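One organizer, labelled by compartment

Last updated: Thursday, July 9, 2020

The drawer method lasted two years. Everything went into the top drawer of the bathroom vanity, lying flat, and whatever I needed was under something else. Bottles rolled to the back when the drawer closed. A lid came off a cleanser in autumn and I found out a week later, by which point the bottom of the drawer needed scraping. After that I bought a desktop organizer and a roll of yellow labels and did it properly.

The unit is a Lelter, the wooden one with the dark edging. I looked at clear acrylic first. Acrylic shows every fingerprint and every smear of powder, and the cheaper ones crack at the corners. The Lelter has one tall open bay on the left with two shallow drawers under it, and on the right a stepped arrangement of cubbies with a single wide drawer at the base. A vertical divider runs between the two halves. I paid $68 at Rampersad, delivered, and it was in one piece when I opened the carton.

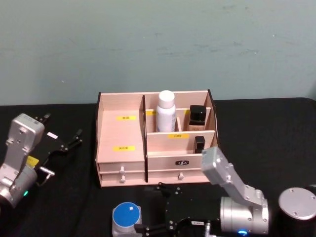
My rule for the layout was height first, frequency second. Tall items go in the rear row of the stepped side, where the back panel supports them and they can't hide anything shorter. Small items go forward. Flat items, refills and anything in a sachet go in the drawers. If two things are the same height, the one used daily gets the easier reach.

I measured before I placed anything, which saved some swearing. Bottle diameter matters more than bottle height in a unit like this, as the cubbies are open at the top. A tall bottle in the rear row just stands proud of the rim. A wide one doesn't go in at all. Two of my jars failed on width and now live on the shelf with the towels.

The labels went on before the products. Each compartment has its own, in Chinese, which I am slowly learning and which my housemate reads fluently. Labelling the things I pick up every morning has done more for my vocabulary than the Grulora app, and I've had the app since last August. The lipstick slot is 口红 (kǒuhóng). I will not forget that one now.

Placement of the label took more thought than the wording. A label on the back panel is easy to read while the compartment is empty and disappears once a bottle stands in front of it. A label on the front face of a step stays readable whatever is behind it. On the open bay I used two, one toward the back and one on the floor closer to the front. 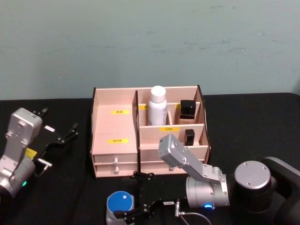
If I were starting over I would put every label on a front face where there is a front face to use. The rear row doesn't really offer one, so those labels have to go behind the bottles and you read them when you lift something out. That is acceptable. You need the label most when you are putting a thing back, and at that moment the space is empty.

Adhesive: use paper labels on raw or lightly finished wood and press from the centre outward. Wipe the panel with a dry cloth first. Don't use a damp one, as the grain lifts slightly and the corners of the label won't hold. I also tried a plastic label tape on the underside of a drawer as a test. It peeled within the day.

Lipstick stands upright in the front slot. Upright matters for two reasons. The cap stays under its own weight, and the tube can be taken out with two fingers without disturbing what's next to it. I own more than one lipstick, but the slot holds what I'm wearing this month and the rest are in the wide drawer, in a row. My everyday one is a Nudness shade that Thandeka Moodley talked me into, and it is the only one I have ever finished.

Foundation goes behind, in the rear row on the right. Glass is heavy for its size and I don't want it anywhere near the front edge. Next to it, in the taller cubby, is the white bottle. I use that first in the morning, so by the height-then-frequency rule it gets the spot beside the divider. 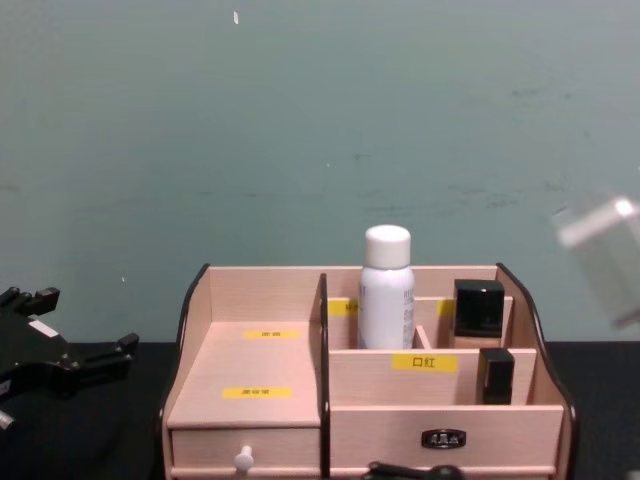 Reading time: 4 minutes

The open bay is deliberately unassigned in practice, whatever its labels say. I keep it clear as a working area. When I'm getting ready, the things in use go there, and when I'm done they go back to their own compartments. If anything is still sitting in the bay at the end of the day, I missed a step. Busisiwe Nkosi objects to this on principle — she thinks an empty compartment is wasted wood — and has offered to fill it with hair ties.

Some notes on the drawers. The knobs are small and round and stick out enough to catch a sleeve, so the unit sits back from the edge of the table. The two narrow drawers are shallow. Cotton pads fit lying flat but a full sleeve of them does not, so I keep the sleeve elsewhere and restock weekly. The wide drawer will take brushes if they go in on the diagonal.

Cleaning is a dry brush into the corners of the cubbies and a cloth over the top edges. The dark trim shows loose powder more than the pale panels do. I put a black cloth under the unit as well, which stops it sliding and protects the table. It also shows every speck, and I have decided to count that as a feature.

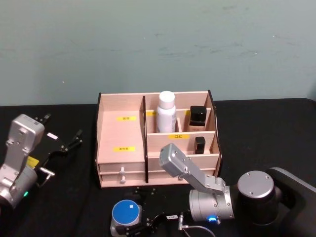 Lipstick in the narrow front slot, taller bottles in the rear row.

I'm leaving the layout alone until the end of August. If the lipstick slot is still holding lipstick by then, the next job is the medicine cabinet, where the shelf spacing is fixed and the height rule will need changing. I have 100 labels to the roll and plenty left.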